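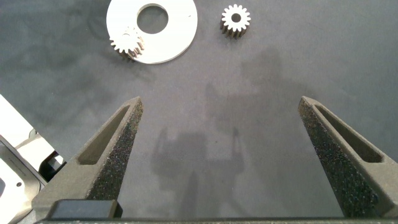 Two small metal gears and a flat white ring on a dark gray surface. One gear rests partly on the ring.

How Gears Work
An explainer for young readers from the Soden Museum of Everyday Machines
Last reviewed: April 19, 2019

What is a gear?
A gear is a wheel with teeth. The teeth are the small blocks that stick out around its edge. When the teeth of one gear fit into the spaces between the teeth of another, the two gears are said to mesh. If one of them turns, it pushes the other and makes it turn as well.

The gears shown at the top of this page are called spur gears. A spur gear is the simplest kind. Its teeth are short and straight, and they point outward from the middle of the wheel. Spur gears can be found in wind-up clocks, hand drills, kitchen mixers and many toys.

Parts of a gear
The flat round side of a gear is called the face. The hole in the middle is called the bore. Look at the gear on the right in the picture and you will find its bore, which looks like a dark circle. In most machines a rod called a shaft fits into this hole. The shaft holds the gear in place and turns with it.

A gear also has thickness. Thick gears have wider teeth, and wide teeth can push harder without breaking. Thin gears are lighter and take up less room, so they are often chosen for clocks and small instruments.

Which way does it turn?
Two gears that mesh always turn in opposite directions. If the first gear turns to the right, like the hands of a clock, the second gear turns to the left. When a third gear is added to the end of the row, it turns the same way as the first. A row of gears like this is called a gear train.

Fast and slow
Gears can change how fast something turns. Suppose that a small gear with 9 teeth meshes with a large gear that has 18 teeth. The small gear must go around 2 times to turn the large gear once. The large gear turns more slowly, but it turns with more force. This is useful when a machine has to lift something heavy.

The same idea works the other way. If the large gear does the pushing, the small gear spins faster but with less force. A hand-cranked egg beater uses this arrangement. One slow turn of the handle makes the beaters spin several times.

Clocks use gears to keep their hands in step. The minute hand takes 60 minutes to go around the dial. The hour hand must move much more slowly, and a set of gears between the two hands makes sure that it does.

Gears long ago
People have used gears for more than 2,000 years. Many early gears were made of wood, with pegs for teeth. They were used in mills, where the force of moving water turned heavy stones to grind grain. Metal gears last longer and can be made very small.

What about the flat ring?
Flat rings have many uses in machines. A ring placed on a shaft between two parts can work as a spacer, which keeps the parts a small distance from each other. A thin ring placed under the head of a bolt is called a washer. It spreads out the push of the bolt – this helps protect the part underneath.

Try it yourself
Cut two circles of the same size from thick cardboard. Ask an adult to help you glue craft sticks around each one, with equal spaces between them. Pin the circles to a board so that the sticks fit together, and turn one slowly by hand. Draw an arrow on each circle first, and watch which way the arrows go.

Small parts should be kept away from very young children. Never put your fingers near gears that are moving.

Words to know
Bore – the hole in the middle of a gear
Gear train – a row of gears that turn one another
Mesh – to fit together, tooth into space
Shaft – a rod that holds a gear and turns with it

The Bellach Gallery on the lower floor has a gear wall that visitors may turn by hand. School groups should reserve a time through the education office.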